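## 4. Does list strength predict anything?

Players of tabletop war games talk about army lists as if the list wins the game. Ratings sites go further and assign each list a single strength score. We doubted that these scores carry much information, and the results below did little to change our minds.

We took 4,000 reported games from the Wultmont archive and matched each list to its Vuvetti score. A game was kept only if both lists were complete and the scenario was named. Reports from the Allar league were left out, as that league bans second lists and lets players swap units between rounds.

The Vuvetti score picked the winner more often than a coin flip would. That sounds better than it is. Strong players copy strong lists, and the score is itself built from past wins, so part of what it measures is who was holding the dice. When we compared only games between players with similar records, most of the edge went away. In two of the scenarios it vanished.

Suwannarat scoring, which weighs each unit by its point cost and ignores past results, did no better. Its supporters claim it works well for new releases. We found 40 games that could test this claim, and that is too few to say yes or no. We would not trust anyone who says otherwise from a sample of this size — ourselves included.

Printed rules add another problem. Many reports do not say which version of a unit's rules was in play, and a change to one ability can turn a poor list into a good one. 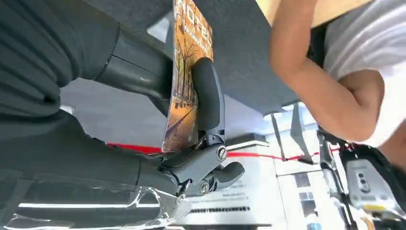

*Page last changed: Feb 19, 2021*

**Figure 2.** A thin printed booklet with a glossy cover, held upright in a gripper. The cover shows bare trees along a sidewalk under an orange sky.

We tried sorting the reports by April and non-April play, the month when most leagues take up new rules, but the gap between scores and results stayed about as wide. A fairer test would have the same players trade lists and play again. We know of 14 such pairs in the archive, all from one club, and have not used them here.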